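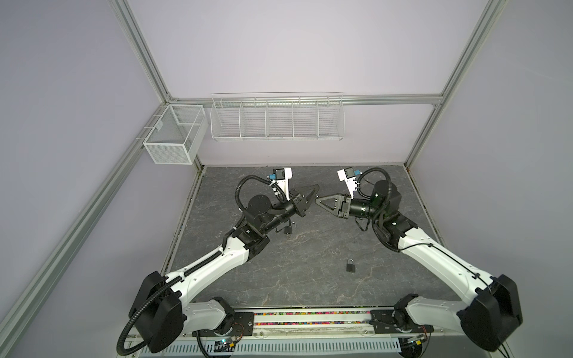 Put Down the Arm Catalogue

By Abbas Azimi
October 6, 2025

I have sat through a good many equipment planning meetings in Okescombe, and they all begin with the payload. Somebody has a brochure. The brochure says what the arm can lift, how far it can reach and how nearly it can return to the same spot, and for an hour grown adults discuss these numbers as though they were choosing a racehorse. Then, in the last four minutes, with coats already on, someone asks what the thing will stand on. "Oh, we'll sort that," says the head of whatever it is, and a line goes into the spreadsheet called Sundries.

I would like to speak up for Sundries. It is where the money goes, and it is where the time goes too, and it deserves better than a round number put in by a man looking for his car keys.

Our own round number was £600. I know this because I was the man. We were buying two arms for handling small fiddly objects, padlocks and keys among them, and I had given the arms themselves weeks of loving attention. I had compared Ulline with its rivals on every point a supplier will print and several that they wouldn't. I had a chart. For everything else, meaning the floor, the walls, the frame, the rail, the cable tray, the baskets, the wrist cameras' brackets and the objects the arms were supposed to pick up, I typed a six and two noughts and went to lunch.

The first quote for the framing alone, from Heitmann, came to £602. I have kept it. There is something personal about being two pounds over when you haven't yet bought a wall.

Now, the usual lesson drawn from this sort of thing is "add a contingency", and I think the usual lesson is wrong, or at least lazy. A contingency is a way of admitting you haven't thought about something while getting paid as if you had. Ours would have been swallowed by the arms anyway. Contingencies always are. The moment a budget has slack in it, someone discovers that the next model up has a slightly nicer wrist.

What I'd argue for is buying the job backwards. Start with the smallest object the machine will ever touch and spend your way outwards from there. If the object is a padlock key, you begin with a key. You go to a shop and get one, along with its padlock, and put them on a table and try to do the work yourself using two fingers of each hand. You'll find out a surprising amount for the price of a padlock. You will find that a key lying flat on a hard surface is a horrid thing to pick up, that a key already sitting in its lock is a much friendlier proposition, and that one hand spends most of its life just keeping the lock still while the other does something clever. That last discovery is the entire business case for a second arm, and I have seen it take eleven slides.
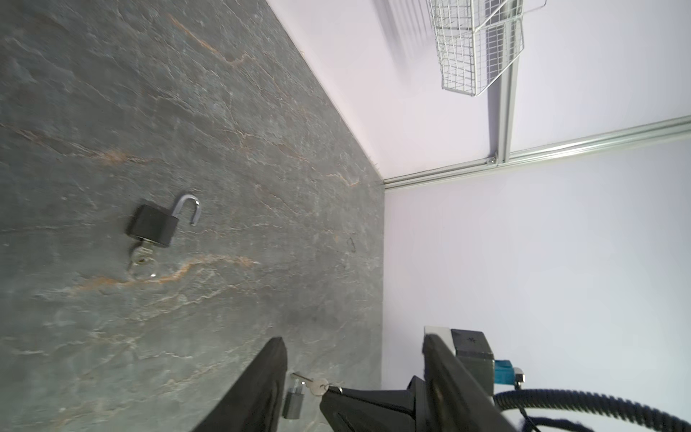 Lock body and key in the gripper, with an open padlock and its own key on the slate.

Only once you have fumbled about like this do you know what fingers you want. Everyone buys fingers last. They are treated as a sort of accessory, like floor mats in a car, when they are the one part of the machine that will ever meet the work. The shoulder of a robot has never touched a padlock in its life. Yet I have watched colleagues argue bitterly about shoulders and then accept whatever fingers came in the box.

Then the surface. Ours is dark grey with veins through it, like stone, and I'll admit it was chosen by someone who thought it looked smart. It does look smart. It also needs thinking about, because the colour of your floor decides how easily a black padlock can be told from it, by a camera or by a person who has had one coffee. A pale floor would have put the black things on show and done the silver things no favours. I don't say ours was the wrong choice. I say it took no meeting at all, and the payload took three.

Lead times belong in the same grumble. Planning people adore the delivery date of the big item and plot everything else around it, on the assumption that small things arrive quickly by virtue of being small. The replacement finger set from Kovico took 91 days. You could have carried it here in a coat pocket. In the meantime we had two arms, paid for, insured and depreciating, in a very tidy box, and nothing we trusted them to hold things with. Had I ordered the fingers first and the arms second, the money would have been identical and I would have spent the summer being thanked. As it was, June was mostly emails.

I can hear the objection from the finance side, as I have heard it from the finance side, at some volume. It goes like this: small items are many, big items are few, and it isn't worth a manager's hour to fret over a wire basket. Fair enough, as far as the basket goes. But the approval rules in most places I've worked are written the same way round as the worry. Below a certain sum you can buy what you like with no questions, so the questions never get asked. Above it you need three signatures, each from a person who will read the payload figure and nod. The result is an expensive purchase examined by people who can't improve it and a heap of cheap ones that would have benefited from a single awkward question, such as "where does the cable go?" 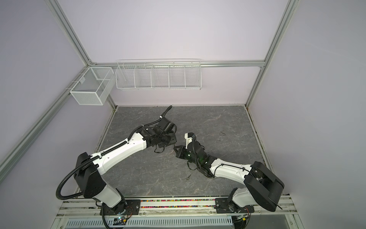 Cable is my favourite missing line in any equipment budget. Suppliers draw their arms clean, in white, floating in a sort of heaven where electricity arrives by goodwill. Then yours is installed and it grows plumbing. The thick corrugated run on our left arm goes up over the gripper end, back along the white link and out in a loop past the shoulder before it comes down to the base, and on the right there's a coiled length that hangs below the gripper and lies on the floor, in precisely the bit of floor where you'd like to put a key. All of that takes up room. Room has a price, and it should be in the plan before anyone decides how wide the box is. The long wire shelf on the back wall, meanwhile, has five compartments with not a thing in them, and I can tell you it was one of the first items we agreed on. We are very good at budgeting for storage. It's the stuff to be stored that we leave to chance.

Which brings me to the objects again. If you intend to have machines practise on locks, you need locks, and you need spares, and you need them to be of different kinds, and they'll want replacing. None of this is dear. It is simply never anybody's line. Equipment budgets pay for equipment, and a padlock is apparently a consumable, and consumables come out of a different pot, held by a different person, who would like to know why an engineering group needs so many padlocks and whether something has been stolen. I now put the objects on the first page, above the arms, in the same type size. It causes a bit of a stir. People assume I've sorted the column the wrong way.

There is a reasonable case against me, and I'll give it its due. If you buy outwards from the key, you risk building something that is superb with keys and useless with whatever comes next, and there is always something next. A big general arm is at least a hedge. I accept that up to a point. My reply is that nearly everything in the box can be changed with an Allen key and an afternoon, apart from the arms, and so you may as well choose them when you know the most, which means late. Frames of that sort come apart. Baskets unhook. It is the large, handsome, signed-for purchase that you are stuck with, and we insist on making it first, while we are at our most ignorant and have the most enthusiasm.

So for the next round I have put in a draft with the pages in a new order. Objects come first, then fingers, then the surface, then cameras and where their cables run, then the frame. The arms are on page five. I have been asked, quite politely, whether I might move them up a little so that the director can find them, and I have offered to put in a bookmark.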